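A visit to the Ollomwood paper workshop

In June I finally went to the open day of the Ollomwood paper workshop. I had read about it in the newsletter of our bookbinding club, and my friend Cheuk-hei Yang had been there the year before and told me I must go. He could not come this time because of work, so I went with Ailbhe Dolan, who binds books much better than I do.

The workshop is not in the town itself. From the bus station you take the local bus to the last stop but one, and after that it is a walk of more than 300 meters to the turn, and then again a piece uphill. The bus ticket must be bought before you get on. We did not know this and had to go back to the small shop, so we missed the first bus and waited for the next. I write it here so other visitors can save the time.

We had also a wrong idea of the way. The leaflet said "follow the wall," and Ailbhe thought it meant a wall inside the town, near the market. A man selling fruit showed us the right direction with his whole arm. 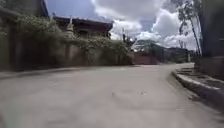
The road is wide and made of pale concrete, and it goes in a slow curve. On the left side there is a long wall with so many climbing plants that they hang over the top and down the face of it. Behind it you see a building with a big dark brown roof, and in front of the roof a white pointed tower with tiers, like a small pagoda. I liked this part of the walk very much. It was still before ten in the morning and the air was good. If you come with a heavy bag, go slowly.

At the workshop gate Orla Ó Ceallaigh gave us each a paper label for our names. The groups were of eight people. Ours was led by Wian Kruger, who has worked there for five years and speaks clearly, which I was thankful for.

First we saw the room where the bark is cooked and cleaned. Cleaning is done by hand, in cold water, and each dark speck is picked out. Wian let us try. After ten minutes my fingers were stiff and my piece of fiber was still full of specks. Then came the vats. The sheet former is dipped, lifted and moved from side to side, and the sheet is laid on the pile with no felt between. I asked why the sheets do not stick together and he explained it is because of the slow pressing, but I think I did not understand all of it.

The drying room was the warmest place and everybody wanted to stay near the door. On the shelf at the back they keep a sample of every paper they have made, with a number written in pencil. The newest was 773. Ailbhe found one with small pieces of onion skin in it and talked about it until lunch.

In the shop I bought five sheets of the thin paper for repairs and one thick sheet for a cover. The prices are written only on the drawers, so look there before you choose. They pack the paper in a roll, and it is good to bring your own tube if you have one.

The next open day will be in the fall. Groups must be booked by letter or by phone.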